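Notebooks > Dye bench > July

Filed under: natural dyes, weld, cotton, mordant tests

July, morning, 7:40

Kettle on, bench cleared. Picking up the weld on cotton where I left it. Target is still a yellow that survives a summer in a window and a warm wash, on the Sornico cotton (the plain weave, not the twill, the twill is a separate headache). Last round faded to straw in the south window. Pretty straw, but straw.

Plan for today: same cloth, two mordant routes, one dye bath split down the middle. Keep everything else still. I changed too much last time and couldn't tell what did what.

Cloth: 200 g dry, cut from the end of the Sornico bolt. Scoured it last night, soda ash and a bit of soap, long simmer. Water came off the color of weak tea again. Every time I think a cloth sold as "ready to dye" might be ready to dye. Second scour this morning, water much paler. Good enough. Rinsed, spun, kept damp in the tub with the lid.

Route A -- tannin first (gallnut), then alum acetate, then chalk bath to finish.
Route B -- no tannin, alum acetate straight on, chalk bath same as A.

Split the cloth into strips, notched the corners with scissors so they can be told apart wet. One notch A, two notches B. Do NOT use pencil on tape again. Tape came off in the pot in the spring batch and I had a bowl of orphans.

9:15

Tannin on the A strips. Gallnut powder clumps if you tip it in dry, so slurry first with a spoon of hot water, then into the pot. Held it warm, well under a simmer. Turned the strips whenever I walked past, which was not as often as I meant to. One strip had folded over on itself and there's a lighter line across it. Marked it as the spoiled one, will still dye it but not going to count it.

B strips sitting in plain warm water over the same stretch so they get the same soak.

Weld: using the Deladthorpe dried tops, last year's. Weighed out 299 g, which is more than weight of cloth on purpose. Chopped with the garden shears, covered with hot water, a pinch of chalk. Smell is as ever, boiled cabbage and wet hay. Window open. Anyone coming in after lunch, sorry.

10:30

Alum acetate mixed. Both sets in together, same bath, plenty of room. I know some people do theirs seperately, but if both sets share a bath I can't blame the bath later. (Small worry: loose tannin coming off A and landing on B. Rinsed A twice to cut that down. If B looks suspiciously good we'll know why.)

Left them in and strained the weld through the old curtain. Liquor is a dark mustard, slightly green at the rim. Poured it back and forth between the two pots until the levels matched. Topped up with tap water. Our tap is hard and weld likes hard water so for once no complaints.
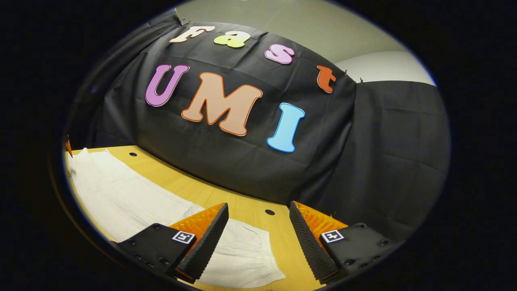
Does weld need to boil to give its color? Keep it hot but below a simmer once the cloth is in -- the boil drags out the brown stuff and the yellow goes dull, and all the pots I've let run away have come out looking like old mustard on a napkin.

12:50

Chalk bath done, quick dip, squeezed, rinsed. Cloth into dye. A in the left pot, B in the right. Thermometer says 178 on the left (F, the old dial one) and the right pot lags a bit behind it. Nudged the right ring up. Those rings have never agreed. If we ever get money for one thing I vote for a proper twin hotplate.

Stirring both with the same number of turns each time I go by. Glass rod left, wooden spoon right. Should have used the same tool, too late now. Can't see it mattering.

First look: A is already deeper, more gold. B cleaner, more lemon. To my eye B is the better color and A is the stronger one. Annoying. I want both.

2:10 pm

Heat off, leaving everything to cool in the pots. Cleaned up the strainer. Spent weld onto the compost, the curtain into the sink.

While waiting: started the light test frame. Using the Dovhaniuk method more or less as written in the handout pinned over the sink. Strip of card across the middle third of each sample, foil under the card, south window, turn nothing, touch nothing. The handout wants a wool reference strip next to the samples and we are down to the last of those, so cut it in half lengthwise. Need to reorder.

Also checked last month's set. The iron-dipped ones have hardly moved. Olive under the card, olive outside it. The plain ones show a clear band. So iron helps, but then it isn't yellow anymore and yellow is the whole point.

4:35 pm

Strips out, squeezed, hung on the line under the porch, out of the sun. Did one cold rinse only. Want to wash half of each set tomorrow with the Flutgate neutral soap and leave the other half alone, then compare.

Drip from A is still quite yellow. Drip from B nearly clear. Did not expect that way around, I'd have bet the tannin would hold more. Could just be that A took up more to begin with and has more to lose. Don't read too much into drips.

The spoiled strip: light line still there, a bit softer. Keep it for showing people why you turn the cloth.

5:20 pm

Leftover liquor. Threw a scrap of unmordanted cotton into the left pot for curiosity, cream at best. Then a scrap of mordanted wool, which came out a screaming acid yellow in no time at all. Wool just makes the rest of us look bad. Jarred the remaining liquor from both pots together, it's in the fridge marked WELD NOT SOUP. Use inside the week or it grows a hat.

To do

- wash test, half of each set, Flutgate soap, warm not hot
- samples in the window frame once bone dry
- reorder wool reference strips
- try A again with half the tannin, see if the gold backs off toward lemon
- ask Deladthorpe if this year's tops are cut yet, and whether they cut before or after full flower (makes a diffrence)
- new batteries for the bench scale, it wandered twice this morning
- someone has my good shears

If the half-tannin A lands between the two, that's the one going on the long lengths. Otherwise back to B and a heavier dye bath.

Questions about the dye bench? Leave a note in the back of the book | © The Dye Shed notebooks | Back to top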